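Tudero Tischarm – Wischen, Sortieren, Räumen

Tischarm mit Zweifingergreifer, für Werkstatt, Büro und Haushalt
Preis: 2.937 Euro inklusive Netzteil und Tischklemme
Lieferzeit: 2 Wochen
Vertrieb und Beratung: Flelleo, Wolfram Harms

Können Maschinen jetzt eigentlich schon putzen? Die Frage höre ich am Telefon öfter als jede andere, noch vor der nach dem Preis. Meine Antwort hat sich in den letzten Monaten ein bisschen verschoben. Früher habe ich »nein« gesagt und das Thema gewechselt. Heute sage ich: kommt drauf an, was du putzen willst, und hast du kurz Zeit? (Wer mich kennt, weiß, dass »kurz« dehnbar ist.)

Den Tudero verkaufe ich seit Juni, und ich mag das Ding wirklich. Er wird an die Tischkante geklemmt, man führt ihn ein paarmal von Hand durch die Bewegung, und danach versucht er es selbst. Versucht, wohlgemerkt! Wer einen Haushaltsroboter sucht, der morgens durch die Küche rollt und abends die Wäsche gefaltet hat, ist bei mir falsch, und ich kenne auch keinen Laden, in dem er richtig wäre. Wer aber eine Arbeit hat, die immer am selben Platz stattfindet und bei der ein Fehler nicht gleich teuer wird, der sollte weiterlesen.

Was bei mir gut klappt

Teile von einer Schale in die andere legen, solange sie nicht kleiner sind als eine Mutter M8. Schubladen mit ordentlichem Griff aufziehen. Leere Becher einsammeln. Kartons zuklappen geht auch, das Zukleben mache ich dann doch lieber selbst. Und Flächen abwischen, wenn sie eben sind und festliegen. Dabei ist das Wischen schwieriger, als es aussieht: Der Arm muss so viel Druck geben, dass der Filz anliegt, und so wenig, dass er die Unterlage nicht wegschiebt. Am Anfang habe ich das völlig unterschätzt.

Was nicht klappt

Alles Weiche. Geschirrtücher, Socken, Müllbeutel – da greift er hin und hat am Ende einen Zipfel oder gar nichts. Gläser würde ich ihm nicht geben, jedenfalls keine, an denen mir etwas liegt. Schrauben eindrehen geht mit viel Geduld, aber dann steht man daneben und wartet, und in der Zeit hätte man es dreimal selbst gemacht. In der Werkstatt bei Ekinci wollten sie ihn zum Entgraten nehmen, davon habe ich abgeraten. Dafür fehlt ihm schlicht die Kraft.

Einrichten

Für die erste Aufgabe solltest du einen Nachmittag einplanen. Ich selbst zeige eine neue Bewegung 30 Mal, bevor ich den Arm allein lasse, und verändere dabei jedes Mal etwas: den Gegenstand ein Stück weiter links, ein bisschen verdreht, mal mit anderem Licht. Wer immer genau dasselbe vormacht, bekommt einen Arm, der genau das eine kann und sonst nichts. Das Kabel bitte so führen, dass es im ganzen Schwenkbereich Luft hat. Und den Tisch vorher prüfen! An einem wackeligen Tisch wackelt auch der Arm.

Whiteboard wischen

Meine liebste Aufgabe zum Einstieg, weil dafür fast jeder alles im Haus hat: eine Tafel mit Rahmen, flach auf den Tisch gelegt, und einen Schwamm mit Filzseite. Ein Wischer mit geraden Seiten lässt sich viel leichter fassen als ein runder. Der Filz muss nach unten zeigen, und wenn er schräg im Greifer sitzt, wischt nur eine Kante. Auf das Nachfassen verwende ich beim Vormachen inzwischen die meiste Zeit.

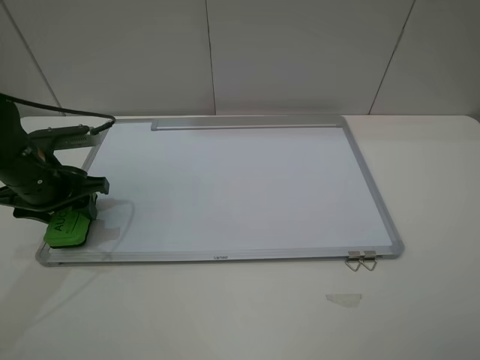

Sarahí Olvera: Bei uns in Tirkthorpe wischt er die Mitte tadellos und lässt die Ränder stehen. Sobald der Filz an den Rahmen kommt, hebt er ab und fängt wieder innen an. Ich gehe jeden Abend mit dem Lappen hinterher. Als Hilfe in Ordnung, als fertige Lösung würde ich es noch nicht verkaufen.

Ja, die Ränder. Das Problem kenne ich, und ganz weg bekomme ich es auch nicht. Besser wird es, wenn man den Rand als eigene Aufgabe vormacht, langsam und immer in derselben Richtung am Rahmen entlang. In die Ecken kommt er trotzdem schlecht. Und mit dem Verkaufen als fertige Lösung hat Sarahí recht, deshalb steht das Wort auf dieser Seite auch nirgends im Angebot.

Bestellen

Die Filzwischer liegen nicht bei, da nimmst du am besten, was du hast. Eine zweite Tischklemme und längere Kabel gibt es auf Anfrage. Vorführgeräte mit Gebrauchsspuren gebe ich für 2.000 Euro ab, solange welche da sind – einfach kurz anrufen oder schreiben. Am besten schickst du gleich ein Foto von deinem Tisch und zwei Sätze zur Aufgabe mit, dann sage ich dir vorher, ob ich es ihm zutraue.

Stand: 18.8.24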